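Home Issues Articles Authors Submit

November
Olesia Fedoruk and Jomar Tolentino

3. Layout and Spacing in Small-Batch Bun Steaming
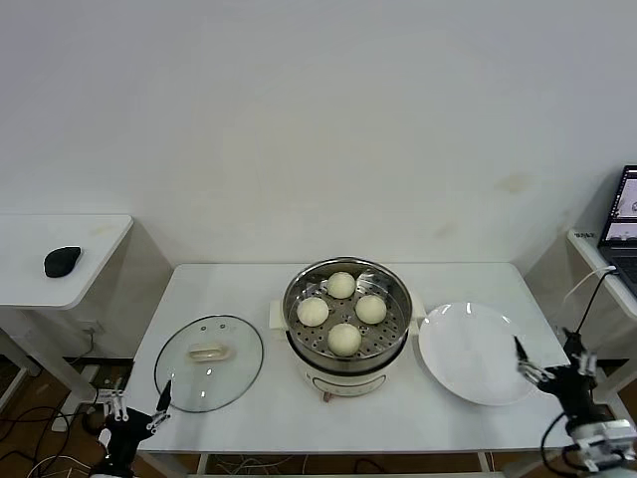
Figure 3. Four buns on the perforated basket, with the lid to the left of the steamer and the plate to the right.

Spacing was the part of the method on which our home cooks disagreed most. In the first round of interviews, several of them said they filled the basket until the buns were nearly touching and pulled them apart at the table. Others left a wide gap and steamed a second batch if they needed more. For the trials we settled on the arrangement in Figure 3, a diamond of four with clear space between all of the buns, and kept it for every batch in the electric pot. The layout is easy to repeat from memory, and it leaves rows of holes open between the buns. Cooks who tried five or six buns in the same basket reported that the sides stuck together and tore when separated. We did not test larger baskets.

The dough was the same throughout: plain wheat flour, water, dried yeast, a little sugar and oil. It was mixed in one bowl, rested under a cloth, divided by hand and rounded. Pieces were weighed only in the first session. After that the cooks judged them by eye, as they would at home, and we accepted the differences in size that came with this. Shaped buns rested for 20 minutes before steaming. Steaming time was 16 minutes, counted from the point at which steam was visible under the lid. The heat was then turned off and the lid left on for a further 3 minutes. Two cooks preferred to lift the lid right away. Their buns are reported separately in Section 4.

We also recorded where the cooks put things down, which earlier work on kitchen routines has tended to pass over. The steamer lid needs a place of its own. It comes off at least twice in a batch – once for loading and once for serving – and a cook holding a hot lid with nowhere to set it will often put it back on the pot while looking. In our layout the glass lid lies flat on the left and the serving plate on the right, so the buns travel a short distance in one direction. Left-handed cooks were free to swap the two, and most did. Khrystyna-Mariia Maksymiv, who ran the morning sessions, noted that a wide, shallow plate was easier to fill than a deep bowl, where the last bun tended to land on top of the others and mark them.

Surface faults were graded after serving by Yevdokiia Palamarchuk and Gareth Stockdale, working apart. They looked for wrinkling, yellow patches, collapse and drip marks. Over 20 batches were graded in this way. Drip marks were the most common fault and were found mainly on buns from batches where the lid had been tilted over the basket during removal. Wrinkling was less common and did not follow the size of the bun in any way we could see. Where the two graders disagreed, the batch was kept in the table with both grades shown – see Section 4 for the full list.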